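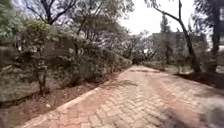

傾聴・対話プログラム「Lục」の第2期は、計画した工程のうち基礎講習と歩行対話を終え、現在は記述記録の分析段階にある。本期の目的は、意見の対立する相手に対して非難や決めつけを用いずに応答する技法を、日常の会話に定着させることである。歩行対話はKenhamの園路で行った。赤茶色の煉瓦を矢羽根状に敷いた道で、幅が広く、二人が横に並んで歩ける。片側にコンクリートの縁石が通っているため、ペアのうち聞き手を縁石側、話し手を反対側と定め、折り返し地点で役割を交代する手順とした。対面着座と比べて視線の負担が小さいことは第1期の試行で確認済みであり、本期はこれを標準手順に採用した。

5月 報告者:Danish Dogar(Besmont 対話実践部門)

1. 実施状況

登録者は54名、うち全課程の出席要件を満たした者は36名である。未修了者の主な理由は勤務時間の変更と転居で、内容への不満を理由に挙げた者は面談の範囲では確認されなかった。ただし面談に応じなかった者の理由は不明であり、この点は結果の解釈に影響しうる。

基礎講習では次の技法を扱った。相手の発言を自分の言葉で言い換えて確認すること。評価語を含む文を観察の文に書き直すこと。沈黙を中断せずに待つこと。このうち言い換えは早期に習得が進んだが、沈黙の保持は最終回でも達成にばらつきが残った。講師の所見では、沈黙を「返答の準備時間」として用いる参加者が多く、聞く行為そのものに注意を戻す指示を追加した。

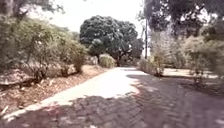
木陰の先に日の当たる区間が続くKenhamの園路

2. 手順の変更点

歩行対話の題材について、当初計画では「社会的な争点」から開始することとしていた。予備回でこの順序を試したところ、話し手が自説の論証に集中し、聞き手も反論の組み立てに移る傾向が見られた。このため題材の順序を改め、最初に「最近受けた親切」、次に「身近な人との不一致」、最後に争点を置いた。変更は予備回の直後に行い、本実施の全組に同一の順序を適用している。

組み合わせは、事前質問紙で立場の離れた者同士となるよう編成した。立場の近い組を比較対象として設ける案もあったが、人数が不足するため見送った。したがって、観察された変化が組み合わせの効果によるものか、題材の順序によるものかは、本期の設計では分離できない。

3. 記録と評価

各参加者には、終了後に2000字以内の振り返りを提出してもらった。分析では、相手を人物として評価する表現(「あの人は理解がない」など)と、相手の発言内容に言及する表現とを区別して分類する。分類者は2名とし、不一致の箇所は協議のうえ確定する。分類基準の第一版は完成したが、皮肉および自己批判の扱いに曖昧さがあり、改訂中である。

暫定的な所見として、前半の記述では相手の性格に原因を求める文が目立ち、後半では自分の聞き方に言及する文が増えた。例として「相手が黙ったとき、私が先に息を詰めていた」という記述がある。講習で呼吸に触れた影響も考えられ、態度の変化と、講習で用いた語彙の借用とを見分ける必要がある。

質問紙の自己評価は全般に上昇しているが、望ましい回答に寄る傾向を除外できない。家族または同僚による他者評価を併用する予定であったが、同意取得の書式の確定が遅れ、回収を次の工程に繰り下げた。これは本期で最も大きい遅延である。

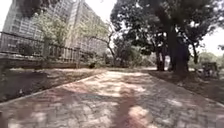
歩行対話の経路、木漏れ日の落ちる煉瓦敷きの区間

4. 教材

携帯用の対話カードは3000部を印刷し、基礎講習と協力先の窓口で配布している。表面に言い換えの定型文、裏面に「応答の前に確認する事項」を記載した。文面のうち「相手を許す」は、被害を受けた側に許しを求める趣旨と読まれるおそれがあるとの指摘を受け、次回の増刷で「相手の尊厳を損なわずに断る」に差し替える。既配布分は回収せず、訂正紙を添付する。

5. Sterexへの確認事項

(1) 他者評価の回収に伴う工程延長の可否。費目の追加はなく、分析担当の作業時間の配分変更で対応する。
(2) 振り返り本文の引用範囲。参加者の同意は要約および短文の引用に限られており、全文の提出はできない。
(3) 未修了者への追跡面談を分析費で支出することの可否。

次工程では、分類基準の改訂、他者評価の回収、未修了者への追跡面談をこの順で進める。日曜日の補講枠は利用が少ないため廃止し、平日の夜間枠に統合する。争点の題材一覧は参加者からの提案を加えて更新し、次回報告に添付する。

シェア 4 コメント 0
お問い合わせ:Besmont 対話実践部門 © Besmont ページの先頭へ戻る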